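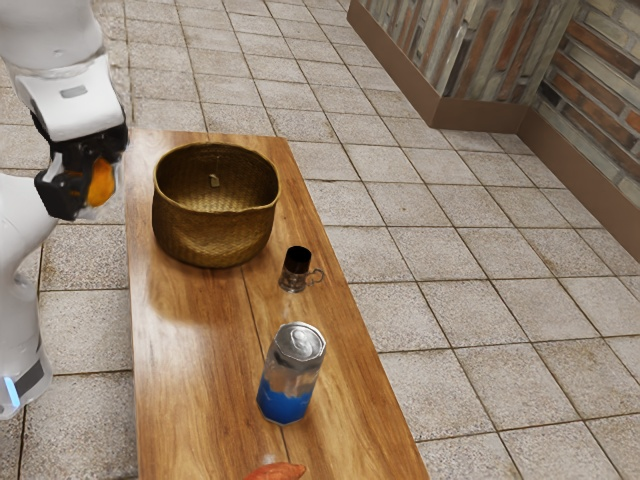
Rainer Magnetic Loop Watch Band

Last updated: January

Every magnetic band on the market claims it will never slip. We sell this one and we don't believe that either. Under a tight jacket cuff the Rainer can work itself a notch looser by lunch, so if you plan to run or swim in it, buy the Clorkent buckle band and save yourself a return.

For desk work and dinner out it does fine. The links are brushed steel, and the listing from the maker, Jisine, calls them "scratch proof." We wore one for a month and it picked up hairlines near the clasp. They don't show from arm's length. You will see them if you go looking.

Jisine also says it fits all wrists. It doesn't. Kavitha Kurian in our returns department keeps a tally by reason, and of the last 359 bands sold, 17 came back as too big. Measure first. Under six inches, ask us to take out links before it ships (free, adds a day).

Colors: silver, graphite. The gold was dropped after the finish wore off at the edges.

What's in the box: band, two spare links, a pin tool that bends easily. Use your own if you have one.

Sunil Kumarasinghe answers fit questions on Monday mornings through the Sivow store contact form. Please include your watch case size, or he will have to write back and ask for it.

217 shares
3 comments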